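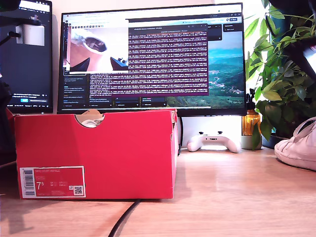 Clestik Releases Flenodus Sensor Carrier Board for Classroom and Bench Use

Clestik today announced Flenodus, a carrier board that connects low-power environmental and motion sensors to common 3.3 V and 5 V microcontroller boards. The board goes on sale in September through Clestik's online store and through Zou, its distribution partner for schools and training centers.

Flenodus provides two independent I2C buses, one SPI header and four analog inputs. Each I2C bus has its own level shifter and switchable pull-up resistors, so sensors with the same fixed address can be used on one board. A 40-pin edge header brings out all signals at standard 0.1-inch spacing and fits directly into a solderless breadboard.

Power is supplied over USB-C or through a screw terminal. A resettable fuse protects the input, and reverse polarity protection is fitted on the terminal side. Current draw can be measured across a removable jumper without cutting a trace.

Software

The board is supported by Risus, Clestik's open source driver library. Risus is written in C++ and compiles under the Arduino IDE and from the command line. The current version includes drivers for 39 sensors, with example sketches and wiring tables for each. Drivers can be built separately to save program memory on smaller controllers. Logged readings are sent over the serial port as comma-separated text and can be opened in any spreadsheet program.

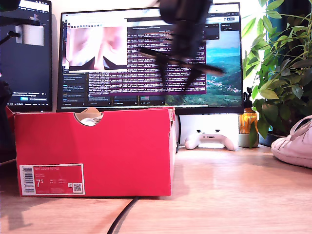
Desk with monitor and shoebox.

Availability

The first production run is 3,000 units. Orders placed through the Clestik store ship individually in antistatic bags with header pins unsoldered. Zou will supply a classroom version with headers installed and a printed quick start sheet. Schematics, board layout files and a mechanical drawing will be posted on the product page when sales open.

Flenodus replaces the earlier Clestik sensor adapter, which remains available while stock lasts. Existing sketches written for the adapter will run on the new board after the pin definition file is updated.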